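Chapter 7
Permits, Seasons and the Advice Industry

Most students come to this chapter having already read a good deal of travel advice. They have read that a trip will change them, that the shoulder season is best, and that the permit is a simple matter if the right agency handles it. Each of these claims has a seller behind it. The purpose of the next forty pages is to ask what is left of them once the seller is taken out.

We begin with restricted destinations, meaning places where an ordinary visa does not get a visitor past the first checkpoint. The running case is the Marar plateau, a highland district that admits foreign visitors only on a separate permit, in organized parties, with a licensed guide. The district has one paved road, one town of any size (Gisham) and a licensing office that closes for the whole of February. Its rules have been rewritten often enough that any guidebook on the shelf should be treated as a historical source.

7.1 What a permit is for

Official explanations tend to cite safety, culture and the environment. These may well be sincere. They are also hard to test, and a permit system does several other things that are much easier to observe. It channels visitors through a small number of licensed firms. It produces a list of names. It sets a floor under prices.

Consider the fee. In the year we studied, the Marar permit cost the equivalent of 292 dollars at the counter in Gisham. Lendero, the largest of the agencies selling it abroad, charged 571 dollars for what its brochure called permit assistance. The difference bought a courier envelope and a checklist.

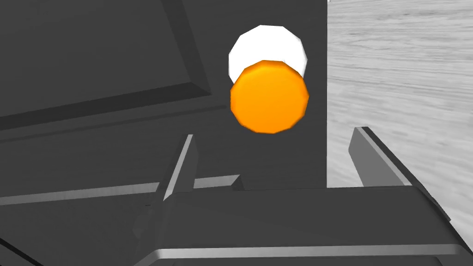

An agency would answer that the traveller cannot stand at the counter in Gisham without already holding the permit, and this is true. It is also the agency's whole business model. Whether the rule was written with that result in mind is a question the documents do not settle, and readers should be wary of anyone who says they do. What can be said is that no licensed firm has ever lobbied to have the rule changed.

The environmental argument deserves a closer look. The district caps entries at 3000 a year, a figure described in brochures as the carrying capacity of the plateau. We asked where it came from. Eylül Türkmen, who worked in the licensing office when the cap was introduced, recalled that an earlier draft had said 1000 and that the larger number was adopted after the second hotel was approved. No survey of trails, water or grazing was attached to either draft. A cap may still be a sensible idea. It is simply not a measurement, and it should not be quoted as one.

7.2 The language of the welcome

Promotional writing about remote places leans on a small vocabulary: untouched, timeless, hidden, authentic. Try the exercise of striking these words from a brochure and reading what remains. In the Lendero brochure for Marar, what remains is a bus timetable, a cancellation policy and a paragraph on altitude that recommends garlic soup.

The altitude paragraph matters more than it seems. Tour parties reach the Zerkberg pass on their second day, well before most visitors have had time to adjust, and the itinerary is built that way to fit a one-week holiday. Advice to "listen to your body" hands the risk to the customer while leaving the bus schedule exactly where it was. A more honest brochure would add two nights in Gisham and lose some bookings to its competitors.

None of this means that travellers come home dissatisfied. Surveys of returning visitors are almost uniformly glowing, a finding that should also be handled with care. People who have paid a great deal and waited months for paperwork have every reason to report that it was worth the trouble. We return to this problem in Chapter 9.
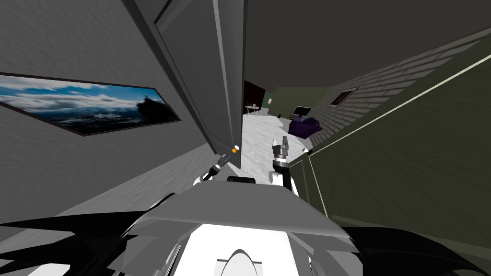

7.3 Reading the fine print

Before continuing, obtain the booking conditions of any tour operator that sells travel to a restricted area. Mark each sentence that commits the operator to something. Then mark each sentence that commits the traveller. Keep both lists beside you while reading the sections that follow, in which we take up refunds, substitute itineraries and the phrase "subject to local conditions".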